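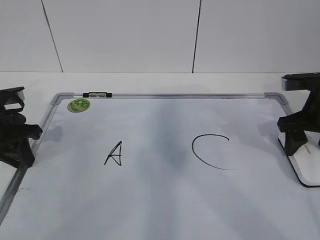

For my textiles project I wanted to know which base layer keeps you warmest once you start sweating, so I wore two of them on my walk to campus for most of the winter! The Flikex top is thin merino, the Zirnum one is a poly blend with a brushed inside. I kept score in black marker on a whiteboard laid flat on the table (very high tech, I know). After 60 minutes on a line indoors the Zirnum was dry and the Flikex still felt damp at the cuffs. I'll repeat the wash test in April.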